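Planning our first arm: a small gallery with the costs

Reading time: 4 min

Our workshop in Imunden began to plan for a robot arm in December, and I promised to put the work on one page so that the other two workshops can follow it. 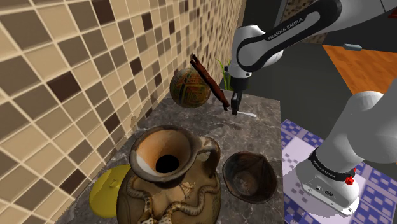 The budget was the first difficulty. We are a small company that packs ceramics and household goods for shops, and until now our largest purchase was a used forklift. Aivar Mets, who manages our shop floor, wanted to buy at once. I wanted to wait one year. We agreed on a middle way: first simulate, then rent, then decide.

Jug, bowl and lid at the counter
These are the kinds of shapes that make our planning hard. The jug has a wide flared mouth, a thick curved handle and a raised decoration on the body, and each of these asks a different thing from a gripper. The lid is easier to discuss, because it has a small knob. We put handles, knobs and rims in three separate columns of our list, and we ask every supplier to answer for each column.

The thin utensil near the fingers
A slender white piece, similar to a spoon, is close to the fingertips of the black gripper. Thin objects on a flat stone surface were a weak point in all the offers we received. Two suppliers proposed a second set of fingers, and one proposed suction. We have added a line for spare fingers to the budget, and I advise the Minden workshop to do the same before they ask for prices.

The arm beside the counter
The arm is marked FRANKA EMIKA, and its base stands on the floor side and not on the stone. For us this arrangement has a price. A base next to the counter takes floor space that we now use for carts, but it leaves the work surface free. Zane Vaher measured our packing room and found that we would lose one cart position. She considers this acceptable. Aivar does not, and the question is still open.

The far end, with stick, ball and plant
We did not want only easy objects. There is a long stick with a rough surface, a patterned ball next to the wall, and a plant with narrow leaves behind the gripper. Our real counters are also crowded, and I think a plan made for a clean table gives a budget that is too small.

What we have written down so far

Simulation work: 36 hours of our own time, mostly in the evenings. We did not pay for it separately, but I have counted it, and I ask the others to count theirs.

Test list: 352 products from the catalog, sorted by shape and weight. The full catalog has 516, but many of them are the same form in another color.

Rental: 60 days. The offer from Mägi includes delivery and one day of training. The offer from Fevley is lower, but transport is extra and the gripper must be rented apart — please read the second page of it carefully, as I did not do so the first time.

Not yet priced: the floor marking, a stronger power outlet, and the change to our insurance. I have asked our insurer twice and I wait for the answer.

If we rent, the arm will go to the packing room and not to the glazing room, where the dust is too fine. Zane will keep the log of stops and dropped pieces, and Aivar will decide which shift uses the arm first. I will add the rental prices to this page when both offers are confirmed in writing. The Minden workshop can send me its own product list before then — a simple table with shape, weight and largest width is enough.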